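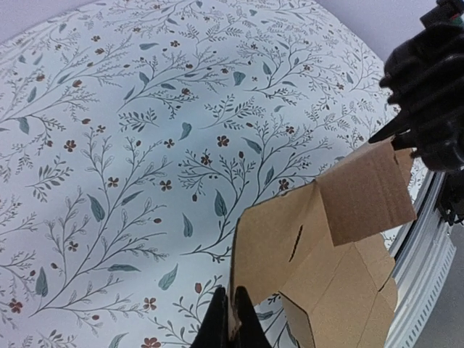

Re: [prorkulley-residents] Tribunal ruling on the Moroz deposits

Sorry for the length, but I've read the decision twice now and I don't think it says what people on this list have been saying it says.

On the list last night it was written:

> Great news, the tribunal has found against Moroz on the deposits.
> They have to pay back everyone at Prorkulley who was charged the
> cleaning fee, and the ruling means no landlord can do this again.
> Anyone who paid should write to Workard and ask for their money,
> quoting case 2832. Workard have already said they will not fight
> it. This sets a precedent and we should be telling the tenants at
> Pratano as well.

Taking these in order.

"Everyone who was charged." I can't find that anywhere. The case was brought by 2 households and the order names those 2 households. Paragraph 14 says in so many words that the tribunal "makes no finding as to any other tenancy in the building". The rest of us may well have a good claim, and I hope we do, as I paid the fee too. But we'd have to bring it, or get Moroz to agree to settle it, and a letter quoting somebody else's case number does neither.

"No landlord can do this again." The tribunal decided that the clause in these particular agreements was badly worded and that the tenants hadn't been shown it before signing. It did not say a cleaning fee is never allowed. If you signed the newer agreement (the one with the separate sheet at the back, which you had to initial) then you are in a different position, and I would want someone qualified to look at it before spending any money.

"This sets a precedent." Does it? My understanding is that a first-level decision like this one doesn't bind the next panel. They can read it and be persuaded by it, or they can shrug. If somebody has been told otherwise by a solicitor, please post what the solicitor wrote and not a summary of it.

"Workard have already said they will not fight it." Who said this, to whom, and is it in writing? Workard are the managing agents. The landlord is Moroz, and Moroz is the party to the case. I don't see how Workard could give up an appeal that isn't theirs, even if a friendly person on their phone line thinks they can. The time for appealing hasn't run out either. I'd treat the money as not yet in the bank.

As for Pratano, please let's hold off. Different owner as far as I know, and I haven't seen a single one of their agreements. Telling a whole building they're owed money is a good way to be blamed later when they aren't.

There is also the matter of the 50 pounds each that has been suggested for a "fighting fund". I asked before what it would be spent on and got a thumbs up. I'm asking again. If it is for a solicitor, which one, and have they quoted? If it's for tribunal fees, then each household can pay its own when it applies.

What I'd find useful is for people to dig out their signed agreement and check which version it is. Don't post it to the list, the archive is public. Just say old or new.

The decision is nine pages and not hard going. Please read paragraphs 11 to 16 before replying to me.

Flat 6, second staircase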